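FOR RELEASE: THURSDAY

Gultik Market straightens out its snack and sauce aisle, one pouch at a time

I run the floor at Gultik Market, and I get to write this one myself, which the owners may regret! We've been redoing the snack and sauce aisle, and from Thursday at 8 a.m. we'd love for you to come in and see it.

It began with ketchup. We sell a lot of it in pouches, and pouches don't stack like jars do. They lean, they slide, they hide behind each other, and by lunchtime the ones at the back are facing the wall. So we gave ketchup the middle shelf, at a height most people can reach, and we're standing the pouches up by hand with the logo facing out.
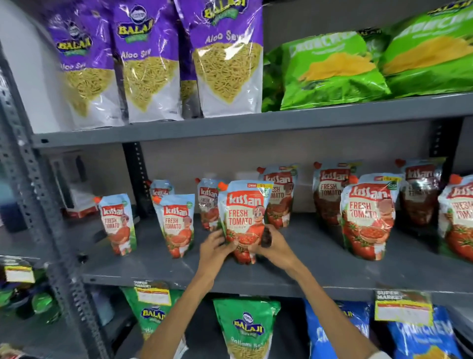
Kissan Fresh Tomato ketchup on the middle shelf, with snack bags above and below.

The shelving is the same gray metal we've always had (it's sturdy, and we like it). What's new is the layout, planned with our neighbors at Naidoo Store Planning. They measured 210 feet of shelf across the shop and asked us a lot of questions about who buys what, and when. Chips and sev sit right over the ketchup now – you wouldn't believe how many people pick up both – and the insulated steel water bottles are in the next bay over, so you can get most of a picnic without moving your cart.

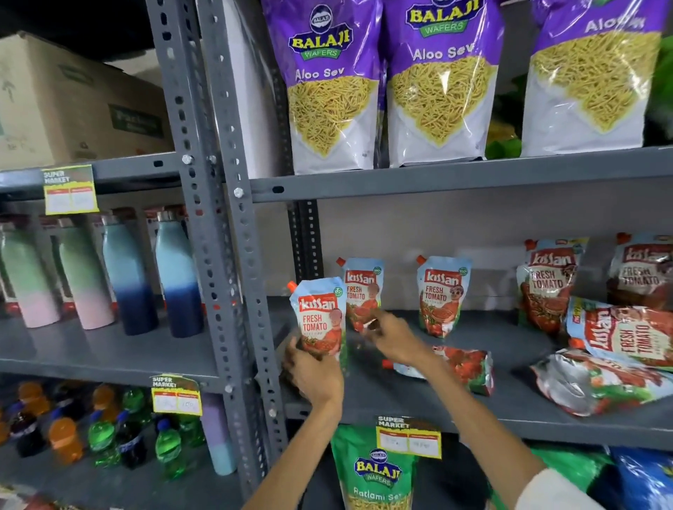
What's on the shelves

Balaji fans, you're covered. We have the Aloo Sev in the purple and white bags, and the bright green chips are up on the same level. I'll be straight with you, chip bags are harder to keep tidy than ketchup, and we'll be fussing with them all week. If you find a pouch lying on its side, stand it back up or give one of us a shout. Either is fine!

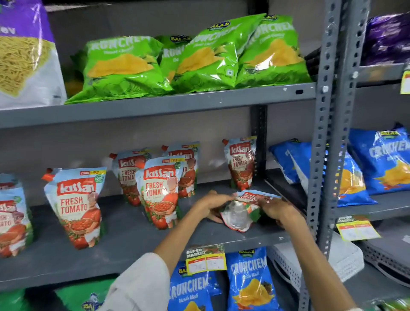 Opening week offers

The first 50 shoppers on Thursday get a free Gultik tote bag, one per household. Through the end of the week, spend $16 or more in the aisle and we'll take a dollar off at the register. Eleck Wholesale, our supplier for dry goods, is also sending over an extra delivery so we don't run short by the weekend.

We mailed 800 flyers asking what people wanted from this aisle, and the answers were mostly very practical. Lower shelves for heavy things. Prices you can read without glasses. More ketchup, please.

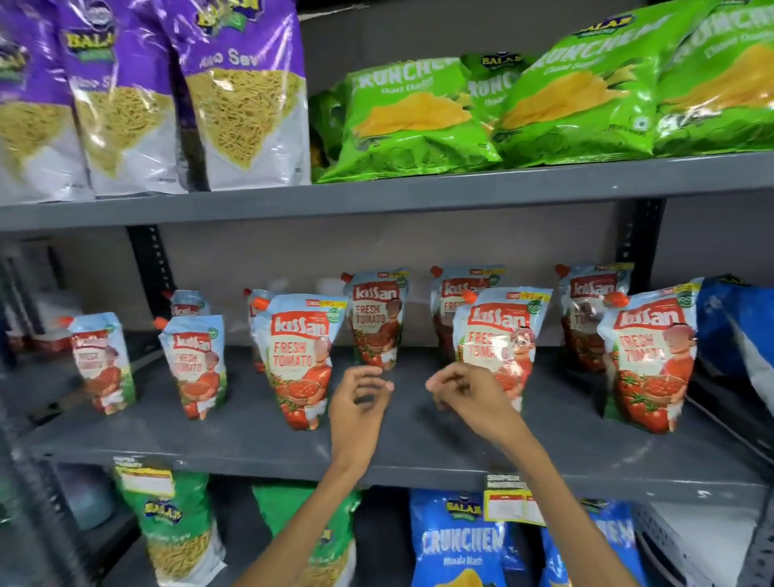

Gesen, who shops with us most weeks, told us the sauces used to take longer to find than everything else on the list put together, and asked that we please leave them where they are now. We plan to.

Gultik Market is open daily from 8 a.m. to 9 p.m. For questions about the aisle or the opening week offers, stop by the front desk and ask for the floor manager – that's me.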